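I went to the Brindex open day in Isilport with one question: can a machine do my dishes yet? The short version is no, but I had a great time finding out.

The first hall was shop-floor stuff. An arm from Zomov was moving cartons off a belt, and it got through 11 of them before it stopped and waited for a person to come fix a crumpled flap. Nusrat Gondal, our guide, took it in stride – she said crumpled flaps are most of her week!

Upstairs was the simulation room, my favorite part (and the only one with chairs). They run pick-up practice on a computer first, almost 200 tries a night, and you get to look down over the gripper's shoulder while it works. Two fingers, a big gray table, a bit of lime-colored something over at the right. I leaned in like it was a ball game.

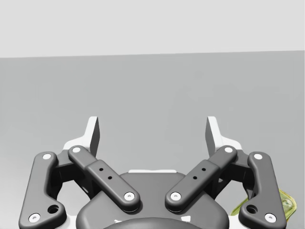

So, about my dishes

I asked Nusrat straight out. She figures seven years for a decent table-clearing machine, and longer for anything that can deal with a greasy pan. Folding towels? She just laughed.

Go if they do it again in October. Parking is terrible and the coffee is free.

Comments

Tanasarn fan: Did they let you drive the arm?

Marge: Seven years! I'll keep my rubber gloves then.

Contact | © Isilport Day Trips | Back to top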